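Robot Cell Attendant (Laboratory Consumables), 2 posts
Blackwood Labware, Estthorpe site
Permanent, full time
Closing date: 29 October 2018

Blackwood Labware supplies flasks, tubes and racks to schools, colleges and small testing laboratories. We have 54 staff across our sites at Estthorpe and Idcombe. Until this year all sorting and repacking at Estthorpe was done by hand. We are now moving part of that work to robot arms and need two people to work alongside them.

What the job is

The arms pick up and pass on plastic labware at a shared table. You will set out items for them, watch the run, clear anything they drop or hold badly, and fill in the run sheet. Tubes and racks are still mostly handled by people, and you will be doing this at the same table as the arms. You will also tell the engineers what is going wrong. They are setting up the cell and rely on the attendants for this.
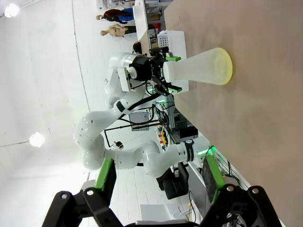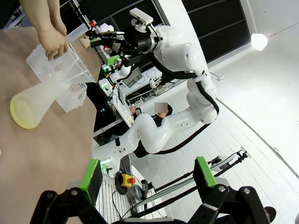 Conical flask work at the bench. Photos: Blackwood Labware

What is changing

Repacking staff at Estthorpe used to spend most of a shift lifting, turning and boxing the same few items. Those who have moved to the cell so far do less lifting and more checking. Some like it better and some miss the steady pace of the old benches — we would like you to know that before you apply. There is more standing and waiting, and more writing things down. The work stops and starts, above all when a new item is being tried.

No one has lost a post through this change. Three of the old repacking benches will stay in use for glass and for small orders. Cell attendants will cover them for part of each week.

What we need from you

Steady hands and patience with repeated work
Clear handwriting and basic computer skills
Willingness to stop a run when you are not sure, and to say why
Experience in a warehouse, packing room, kitchen or laboratory

You do not need to know anything about robots or programming. Training takes 13 working days and is paid at the full rate. It covers safe working near the arms, use of the emergency stop, and how to report a fault. Part of it is held at our Ranville training room and we pay travel.

Hours and pay

Early and late shifts, changing every fortnight. No nights. Pay is the same grade as Senior Packer, with a review after the trial period. Free parking, and a bus stop at the gate.

How to apply

Ask at Estthorpe reception for a form, or send a CV and a short letter to the Personnel Office, Blackwood Labware, Estthorpe. Say which shift you would prefer to start on. People already working at Idcombe may apply and should tell their supervisor first. Interviews include a short visit to the cell — please wear flat, closed shoes.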